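Gerham says its new knife will stay sharp for 100 days. We shall see

June 3, 2025

Kitchenware firm Gerham has put a cleaver on sale with a promise printed on the box: 100 days of daily cooking before it needs sharpening. The company calls this a first. It may well be, as few knife makers have been willing to put a number on it.

The trouble starts when you ask what the number means. Gerham's leaflet says the claim rests on tests carried out by Jendmont, a firm that also handles its packaging. The tests used 18 knives. How many of them lasted the full 100 days is left out, and so is what they were cutting. A blade that meets soft tomatoes every evening has an easier life than one sent through squash and chicken bones.

Asked what counts as sharp, the company said a knife passes if it can "comfortably slice common foods". Asked who decides what is comfortable, it sent the same leaflet again.

Then there is the small print. The promise falls away if the knife goes in the dishwasher, which is fair enough, but also if it is used on glass, stone or "any unusually hard board". Buyers must keep the receipt and post the knife back at their own cost. Gerham will sharpen it free of charge and return it within eight weeks — a long time to be without a knife you were told would not need attention.

Sharpening at a market stall takes minutes, and a basic whetstone will see most home cooks through years of dinners. Neither comes with a promise, and plenty of cooks have managed without one.

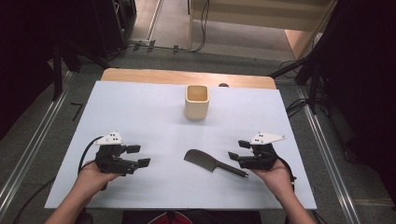 Analyn Enriquez takes a kinder view, and said she would rather have a vague promise than none, as most of her knives were blunt within three months and no shop had ever offered to take them back.

Gerham says it will publish fuller results in October. It did not say whether Jendmont would be running those tests too.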